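Skultance Home Help
Home | Topics | Kitchen and Table | Unanswered | Search | Log in

Paper cover on a wooden table moves when the tray is slid across it

Posted by Ñahui

I keep a large sheet of plain matte paper over a wooden work surface and leave a strip of bare wood along the back. A rectangular tray with a raised rim and a bowl stand on the paper. The tray is beige, 262 mm on the short side, with rounded corners. The bowl stands to the left of it.

The tray gets pushed toward the bowl and pulled back again during portioning, because lifting it each time is awkward when it is loaded. After a few moves the paper has crept toward the back edge and a shallow ridge has formed ahead of the tray. The bowl does not shift, but the ridge eventually reaches its base and then the bowl rocks.

I have tried a heavier sheet. It creeps less and ridges more sharply. I have also tried tape at the two back corners. The back then holds, but the front lifts. I would prefer to leave no adhesive on the wood, which has an oil finish. The paper is replaced every 3 days, so whatever holds it has to come off quickly.

What is the correct way to fix the sheet, and is there a better position for the bowl? Layout:

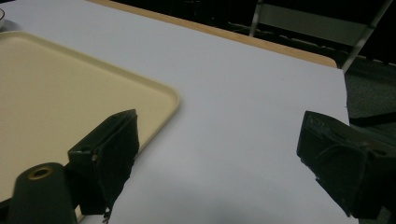
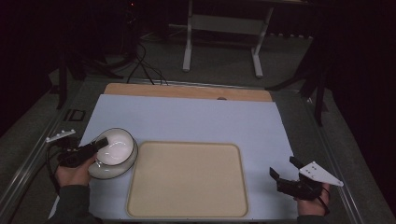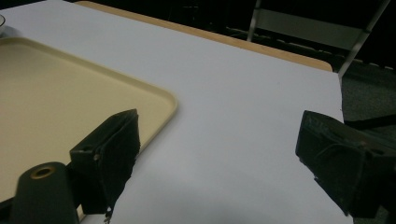 tosus_bench
Both symptoms come from the same cause. The sheet is held at one end and pushed from the other. Paper carries almost no load in compression, so it buckles in front of the tray. It carries tension well. Fix the side the tray moves away from and the sheet will stay flat during that stroke. For a stroke in both directions, fix both ends.

For an oiled surface I would not use tape on the wood at all. Cut the sheet long enough to fold over the front and back edges of the table, crease it along each edge, and tape it to the underside. Low-tack painter's tape is enough there. If the underside is oiled too, test a small patch first.

Procedure:
- Wipe the surface and let it dry fully. Damp wood under paper will cockle the sheet by the next morning.
- Lay the sheet with the roll curl facing down.
- Fix the back edge, starting at the center and working outward.
- Smooth toward you with a dry cloth and fix the front the same way.

You lose the bare strip at the back. If you want to keep it, clamp a thin flat batten across the paper there and tape only the front.

Check the underside of the tray as well. Molded trays often have a small burr or a foot ring. Run a fingernail along it. If it catches, take it down with fine abrasive paper and wash the tray before it goes back near food.

fusex
Just use a damp cloth under the paper. Works for chopping boards.

tosus_bench
It works for chopping boards because they are rigid. Under paper it will wet the sheet, and it is not good for the oil finish either. A dry rubber mesh liner would be closer to the idea, but the texture will show through and the tray will drag more.

mesh_and_felt
Agree with fixing both ends. On the second part, the bowl is best kept out of the line of travel. Put it beyond the far corner of the tray or well off to the side, and leave a hand's width of clear paper between the two. If a ridge does form, it will then pass the bowl without lifting the base.

Another option is to lift the tray by its near edge by 2 or 3 mm while pulling. Most of the drag goes away. It does nothing for pushing, where the far edge still bears on the sheet.

I would also go back to the lighter paper. Once the ends are held, the extra stiffness gains you nothing, and thin stock creases more cleanly over the table edge.

Ñahui
Folded it under at front and back, taped below. No ridge after one evening of use. The tray did have a burr on one corner, now removed. I have not moved the bowl yet.

Last updated: December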